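Opportunities > Paid Studies > Robot Teaching at Hidov

Teach our robots to tidy up: call for teleoperators, spring group

5 min read

We're looking for six people to come and teach a robot how to put things away, and we'd love for some of you to be people who have never touched a robot in your lives.

The group starts in February and runs for nine sessions, mornings or afternoons, at the Ellow building in Hidov. You'll be paid $765 for the full set, and if you have to stop partway you'll be paid for the sessions you did. No degree, no coding, no gaming background needed (gamers are welcome, they just don't get a head start for it).

What the work is

You put on a headset and a pair of tracking gloves, and the robot's arms and hands follow yours. It's a full humanoid, legs and all, though for most of this study it stays standing at a table while you work through its arms. You see from the robot's head, so when you look down you see its feet, which takes a minute to get used to and then becomes completely normal. You reach, it reaches. You close your fingers, its fingers close, a touch later and a touch more slowly than you'd like.

Then you do the same household job again and again, a little differently each time. Pick a thing up, carry it to a basket, let go of it sensibly. We record what the arms did along with what the head saw, and we train on that. A good session gives us a stack of clean tries plus a handful of messy ones where you slipped and recovered, and we really want the messy ones too! A robot that has only ever seen perfect pickups has no idea what to do when something starts to slide.

The object list for this round is called Cusov, after the street market where Bethel Mamo bought most of it. We've gone for awkward on purpose: long things, things with knobs, things where the heavy part isn't where your hand wants to be. A folded camera tripod is a great one. Grab it in the middle and you still have a head on one end and feet on the other to think about, and you have to decide how it's going in before you're over the basket.

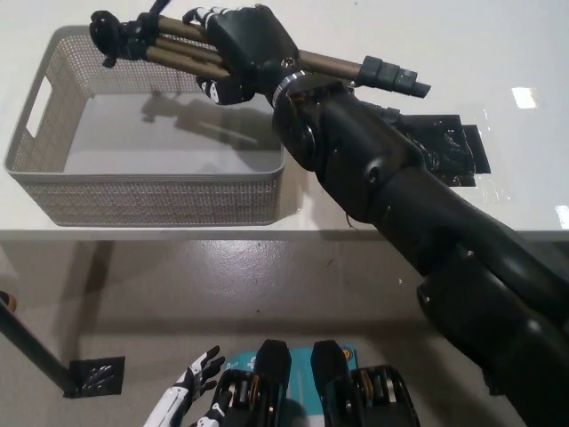 Tsion Wolde says the letting go is harder than the picking up, and that she spent her whole first morning opening her hand too fast. Her advice to new people is to lower the object until you'd be happy to drop it from there, then lower it some more. We've started repeating this to everybody.

She's right that the release is where a lot of the skill lives. You don't feel weight through the gloves, so you learn to read it with your eyes: how the far end dips, whether a finger has shifted, where the shadow falls in the basket. The shadow is surprisingly useful for judging height. Most people pick that up by themselves and are delighted when they do.

A small part of the study is done by hand, without the headset. For that you stand next to a separate bench arm, which we call Baumgart, and guide it through a movement by holding it and pushing it where it should go. Some people like this much better. It's slower and more physical, and you can feel straight away when you're asking a joint for something it can't do. We want to compare the two ways of teaching, so everyone in the group will try both.

What a session looks like

You arrive, we fit the gloves (three sizes, and we'd like to know your hand size ahead of time), and you do a short warm-up with soft objects. After that it's blocks of recording with breaks in between. You can call a break whenever you want. There's always a member of our team beside the robot with a hand near the stop button, and you'll have a stop pedal of your own.

At the end you spend a few minutes marking your own tries: good, usable, or throw it out. Please don't be too hard on yourself at this stage. We've had people toss out lovely recordings because the basket moved an inch.

Who we're hoping to hear from

- Adults, 18 and over, left-handed people very much included
- Anyone who is patient with small repeated jobs - quilters, line cooks, stock clerks, bike mechanics, parents of toddlers
- People who will tell us when an instruction makes no sense
- People who can make all nine sessions, or nearly all

You'll need to be comfortable wearing a headset for stretches at a time. If you get motion sick easily, write to us anyway. We can arrange a short trial first, and there may be a place for you doing mostly bench arm work. The building is step-free and the headset part can be done seated.

What we keep

We keep the arm and hand recordings, the robot's camera view, and your marks. Your voice isn't recorded. Your name is stored apart from the data, and you can ask us to delete your sessions up until the end of the study. You'll get the full consent sheet before your first visit, with time to read it at home.

How to apply

Send a few lines to Nuria Gashaw through the contact form on the Ellow study page. Tell us which half of the day suits you, your glove size if you know it, and one fiddly thing you're good at doing with your hands. We read every one of those and they're the best part of putting a group together. Last time we had a person who restrings accordions (is that the word?) and she was fantastic on the small knobs.

We'll reply to everyone, and trial visits are booked as applications come in. If the group fills up we'll ask if you'd like to be kept on the list for the next one, which will move on to two-handed jobs like folding and opening lids.

Comments (5)

Pilar Figueroa
Do glasses fit under the headset? Mine are quite wide.

Nuria Gashaw
Most do, Pilar. Bring them to the trial and we'll check. There's a spacer for wide frames.

Leokadia Jasińska
I did the last round. My forearms were sore after the first two sessions and then it stopped. I was gripping the air as if the robot needed me to squeeze. Bench arm was my favorite by far.

Pilar Figueroa
Good to know, thank you. Applied for mornings.

Bethel Mamo
Small addition on the objects: if you have something at home that's a pain to put away, mention it on the form. I'm still shopping for the list.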